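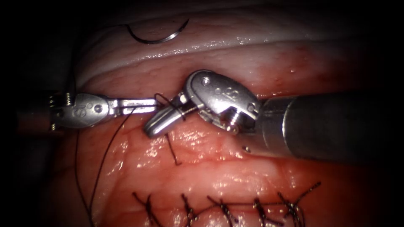
Loop over the right jaw, needle parked on the tissue.

Forums > Bench Skills > Suturing > Knots and Thread Handling

kestrel_36
Question on tail length for interrupted stitches on soft tissue. I leave the short tail very short so it pulls through cleanly, and I lose the loop off the jaw on the second throw more often than I'd like. Thread is black braided, length 70 cm, cut down before use. Pad is from Gakico.

Yulan Gu
Tail is too short. Leave 3 cm and trim after the last throw. Also keep the jaws close together while you wrap. Long travel between them lets the coil open up.

ostler
Disagree on 3 cm. On a small field a tail that long folds under the next wrap. I use 2 and have done since March. The wrap distance point is correct.
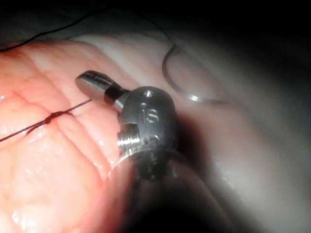
kestrel_36
Does it matter which side of the ridge gets closed first?

ostler
Start on the side with the thicker edge. It moves less once it is tied, and the thinner side can then be brought to it with less pull.

Yulan Gu
I would do the reverse. If the thin side tears you want to find out before the other row is in. Berkthorpe teaches thin side first and their closures lie flat.

ostler
Berkthorpe also works on a stiffer pad. On creased, lumpy material the bite depth varies too much for a fixed rule. Set depth by the curve of the needle and check each bite before tying.

kestrel_36
Noted. Trimmed ends: splayed in an X or laid to one side?
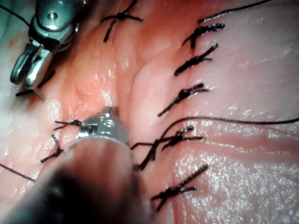
Venla Lappalainen: Splayed is fine. What matters is that the knot sits to one side of the join and never on it. Raudsepp's handout has ends cut at 5 mm, which I find long for a practice row but easier to remove.

ostler
Agreed on knot position. For removal I use the Ukik fine scissors, lower blade under the loop, one cut.

kestrel_36
Will redo the row with a longer tail and post 12/25/23 or after.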